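Water at home: what we pay for and what we lose
Speaker notes, evening meeting at the Pelley library, Friday

Slide 1. Welcome
Thank Gudrun Pfeiffer for the room and for the coffee. Say my name slowly. Ask people in the back if they can hear me.
Tell them questions are welcome at any time, but the long ones please at the end.

Slide 2. Why I started
My own story, keep it short. In August I received a water bill that was double the one before. I called the company and they told me very politely that the meter was correct. I did not believe them. Then I read the meter at night and again in the morning, and it had moved by 44 liters while we slept.
Pause here. People usually laugh or look worried.

Slide 3. How to read your meter
Show the black numbers first, then the red ones. The black are cubic meters, the red are parts of one.
Do the night test: last reading before bed, first reading before anyone uses the toilet. Write both on paper. Do not trust your memory, I tried this.
If you have a water softener, it may run at night by its own clock. Cadi Gronow had this in her house on Kramer Street and she searched two weeks for a leak that did not exist. (She allowed me to tell it.)

Slide 4. The toilet
Most of the losses in our group were here. We were 24 households.
Food color in the tank, wait 20 minutes, do not flush. If there is color in the bowl, the flapper is leaking.
The part is cheap. Bring the old one with you to the store, the sizes are confusing also for the people who sell them.
The worst case was 300 liters in one day, from a toilet that made no sound at all.

Slide 5. Outside taps and the garden
Edvin Hägglund speaks for two minutes about the shared garden in Tinditz. Hand him the microphone.
If he is not here: the hose connection, the rubber washer, close the inside valve before the first frost.

Slide 6. The bathroom sink

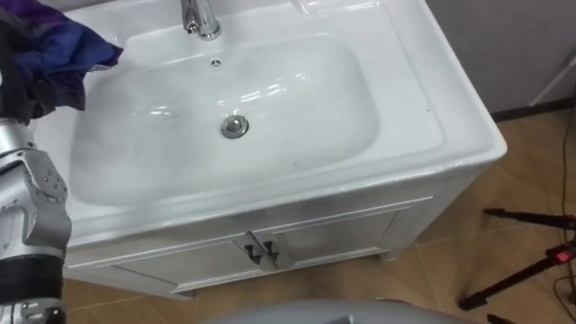 Bathroom sink with chrome faucet, stopper and overflow hole.
Explain the overflow. It is there for the moment when someone forgets the water, but it is small, and a tap that is fully open can be faster than it. Please do not leave the room.
A dripping faucet: put a measuring cup under it for one hour and multiply by 24. Most people guess too low.
Ask who has ever cleaned the overflow. A bottle brush and warm water is enough.

Slide 7. What it gave us
Together we saved over 206 cubic meters in the first year - not every household, some saved nothing because they had no leak.
Tormod Halvorsen has the full table, he can send it by email.

Slide 8. Questions
Paper forms for the next group are on the table by the door. Meter keys can be borrowed from Kusum Chauhan, please bring them back.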